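Budgeting for the second arm
Refurbishers are finding that the robot is the easy line on the quote

By Lilibeth Dumlao
December 26, 2021

Stesinstead, a computer refurbisher on the edge of Honport, put its first robot arm to work on desktop machines last January. It now has a budget for the next one, and the spreadsheet looks very different from the first.

Rozália Bíró, who runs operations there, split the original request into two lines: arm and installation. The new one has 8. The additions are the gripper, spare fingers, the wrist camera, fixtures, guarding, staff training, software support and a reserve for downtime. Arm and installation have been folded into a single lease, charged separately.

"The arm was priced to the penny," she says. "Everything past the wrist was a guess."

The difficulty is the product. A refurbisher does not choose what arrives on the pallet. Office desktops differ in board layout, cable routing and the direction in which a lever opens, and the area around the processor is usually the most crowded part of the case. 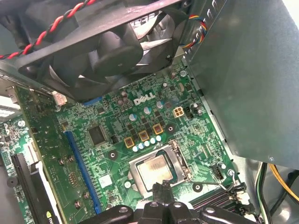 Inside a desktop with a Dell board: the processor in its socket, with the case fan and wiring close by.

Clearance drives much of the cost. A gripper that suits boxes on a conveyor is often too wide to get down to a socket, and a narrow one gives up strength. Stesinstead tested both kinds before settling on a linkage design with a slim finger. Bíró advises buyers to send a supplier their worst chassis, with the cables left in, and to ask for a trial before discussing price.
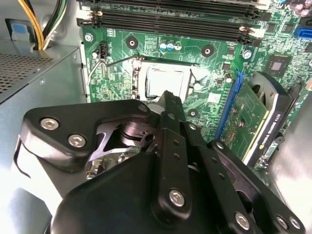 Wear is the next item. Fingers that work against steel cases and load frames need replacing, and the lead time matters more than the unit cost. Stesinstead waited 4 weeks for a set in its first year, during which the cell did no work. It now keeps 2 sets on the shelf and charges them to consumables, so that a replacement needs no capital approval.

Labour should be budgeted honestly too. The plan allows 104 hours of technician time a year for the cell, covering calibration, new fixtures and changes to the program when an unfamiliar model comes in. Partington, the integrator, quotes for the same work at a day rate. Bíró kept it in house for the faster response.

She has not put a payback date on the second arm. The lease on the Clakumwood unit, where it would stand, comes up for renewal first, and the order will wait until that is signed.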